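Orvokki Sjöberg
20 December 2023

Thread on keeping an old desktop going instead of buying a new one, as I get asked every Christmas. 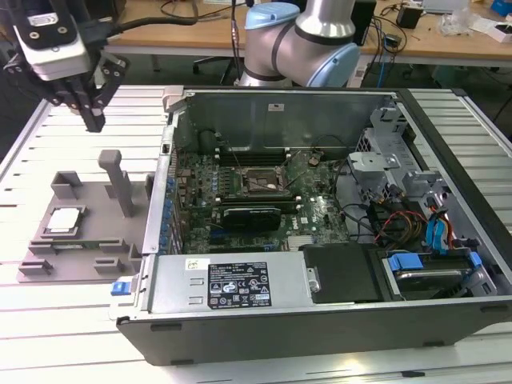
Side panel off, tower lying flat. CPU in the grey tray on the left.

Most people who ask me for a new computer have a slow one. Slow is usually the hard drive or too little memory. Both are cheap to fix and neither needs much skill.

Check your drive first. If it's the spinning kind, swap it for a solid state one. My neighbour Beril Sönmez paid $86 for hers at Saarela in March, and her startup time went down to 13 seconds.

Copy your files somewhere else before you open anything. Then check that the copies open. A backup you haven't looked at doesn't count for much.

Memory is next. Look up what your motherboard takes before you go to the shop. The wrong generation won't fit the slot and you'll be making a second trip. I've done it.

Dust. Take the case outside and use a can of compressed air in short bursts. Hold the fan blades still with a finger while you do it. Don't use the household vacuum.

Thermal paste dries out over the years. If the fans roar when all you've got open is email, it may be time to clean the old stuff off and put on new. A small tube does several computers.

When I wouldn't bother: the power supply and the board have both gone, or the thing can't run a system that still gets security updates. Though Linux will get a few more years out of plenty of those.

If it really is finished, don't put it in the kerbside bin. The Grondton transfer station takes e-waste free, up to 5 items a visit. Wipe the drive or pull it out and keep it.

Someone's asked about laptops. Same idea, but check whether the memory is soldered before you spend anything. On a lot of the thin ones it is.

Also asked: no, I don't do house calls any more. The repair table at Clumel library is on again in the new year. Bring your charger.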